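Clallov (the style)

Clallov is a jacket wrestling style from the river town of Stellusitz, and I have been doing it badly and happily for most of my adult life. I keep this entry up myself, so please forgive the places where it turns into me talking about my knees.

Origins

The older people in town will tell you Clallov goes back to the ferrymen, who supposedly settled arguments by trying to tip each other off the landing. I'd love that to be true! What we can trace is a set of handwritten rules kept by Norbert Mészáros, a schoolteacher who ran evening classes above the bakery and wanted something his students could practice without breaking the furniture. His rules fit on 2 sheets of paper. Most of them are still in use, including the one about trimming your fingernails.

How a match works

Two wrestlers start with one hand on the other's collar, and the free hand has to stay behind the back until the referee says "Chu" (it's just our word for "go," and new people always ask). A clean throw to the back wins outright. A throw to the side or the knees scores a point, and 5 points also wins. There's no ground fighting at all, so if you both go down you get up, fix your jackets and start over. I come from judo, and it took me a whole winter to quit hanging on after the fall.
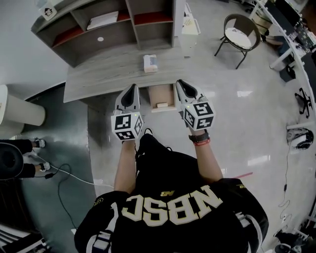
Belts and grades

Clallov has only three belts: white, green and brown. You get your green by winning matches, but brown is a different story – you have to teach a beginners' class for a full year and then be thrown by every one of your own students, one after another, without complaining. I did mine in April with a sore hip and I complained plenty. They gave it to me anyway.

The Zunville meet

The big event of the year is the open meet at Zunville. On 25 August 2018 it had 613 entries, the most so far, in a hall that seats 1,000, and the heavyweight final went on so long that they held the soup. Normunds Eglītis won it with a hip throw he'd been saving all day (I know, because I was the one he'd practiced it on, all summer long, on grass).

Clubs

Most clubs meet in school gyms and will lend you a jacket for your first month. Bring bare feet and a long-sleeved shirt to go underneath, as the collars are rough on the neck. My own club trains on Tuesday evenings, and beginners start on the mat nearest the door.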